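Worktop

A worktop is a flat, raised surface on which people work, prepare food or set things down. The word covers fitted surfaces in kitchens and workshops as well as the tops of free-standing tables and desks. In British usage "worktop" is most often applied to kitchens, while "bench top" is more common in workshops and laboratories.

History

Early worktops were planks laid across trestles, which could be cleared away when a room was needed for something else. Fixed surfaces became usual in larger kitchens and in trades such as baking, tailoring and bookbinding. Fitted kitchens spread in the twentieth century and brought with them the long, continuous worktop running along a wall, with cupboards beneath.

Materials

Solid wood is warm to the touch and can be sanded and oiled when marked, but it swells if water is left standing on it. Stone is heavy and hard-wearing. Some kinds are porous and need sealing. Stainless steel is preferred in commercial kitchens, where surfaces are washed many times a day. Laminate — a thin printed or plain layer bonded to a board — is the cheapest of the common choices and is made in a very wide range of colours.

Joints are a weak point in most materials. A worktop that turns a corner is usually cut in two pieces and drawn together from below with bolts, and the seam is filled with sealant.

Height and depth

The right height depends on the task and on the person. Kneading and rolling are easier on a low surface, while fine work such as engraving is done closer to the eye. A worktop is normally fitted with a small overhang at the front, so that spills drip clear of the cupboard doors. Many have an overhang of 30 mm or less.

Finish and colour

A matte finish throws back less glare than a polished one and is often chosen for desks and for rooms with strong overhead lighting. White surfaces make small items easy to find but show stains from tea, ink and turmeric. Rounded corners are common where people pass close by.

A white table with a matte top and slightly rounded corners, set against the back wall.
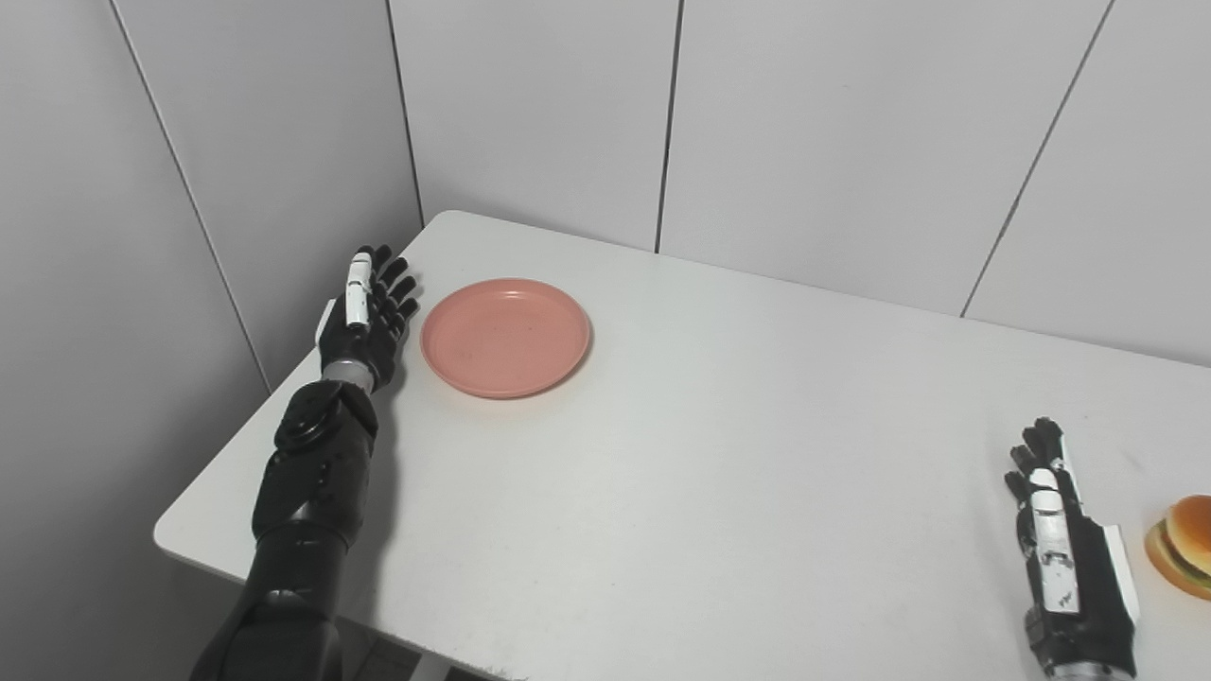

Care

Most worktops need only a damp cloth and mild soap. Scouring powder dulls laminate and should be avoided. Hot pans are best put on a trivet, whatever the material. Oiled wood is treated again when water no longer forms beads on it.

See also

Workbench
Trestle table
Fitted kitchen
Butcher's block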